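Updated November 1, 2023

## Clearing a slow kitchen drain

Most slow drains in Turard kitchens come down to grease and soap, and you can clear them with dish soap, hot water, and a plunger. Set aside nearly 30 minutes. If you've already poured in a chemical drain cleaner, stop and read its label first. Plunging can splash it back at you.

Take out the strainer and pick out whatever is sitting in the opening. Scrub the strainer with an old toothbrush and leave it off. 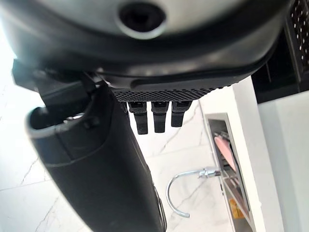

*Close-up from underneath.*

### Soap and hot water

1. Bail out any standing water.
2. Squirt two tablespoons of dish soap straight into the drain.
3. Pour in a kettle of hot tap water, slowly. Don't use boiling water on plastic pipes – it can soften the joints.
4. Wait 15 minutes, then run the hot tap.

If the water goes down at a normal speed, you're done. If it still pools, move on to the plunger.
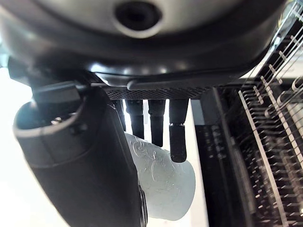 Use a flat cup plunger and keep it apart from the one in the bathroom. The flanged kind made for toilets won't seal well on a sink. Fill the basin until the rim of the cup is covered, press out the air, and give it a dozen firm strokes. Pull up sharply on the last one.

### Sinks with two basins

Both sides usually share one trap, so air will escape through the second drain unless you block it. Push a wet rag into that opening and hold it down while you plunge. If you have a dishwasher, clamp its drain hose first. 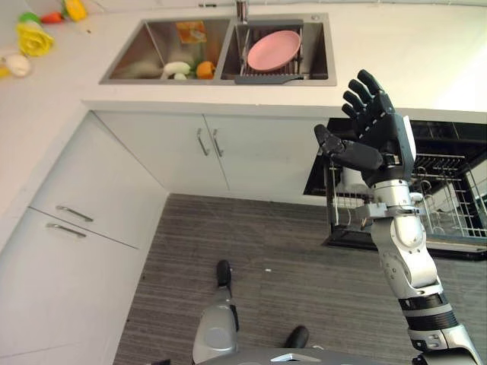
*Double-basin sink in a white countertop.*

### The trap

Put a bucket under the U-shaped pipe and loosen the two slip nuts by hand. Empty the trap, brush it out, and check the washers before you refit it. Hand-tight is enough. Run the water and feel each joint for drips. 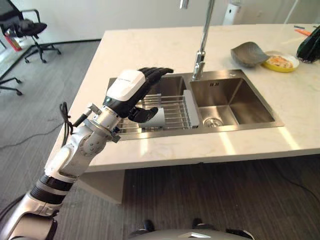 Nithin Warrier: I'd add that you should take a picture of the washers before pulling them off. The tapered side goes toward the nut's threads on one end only, and I put mine back the wrong way in May and had a drip for a week.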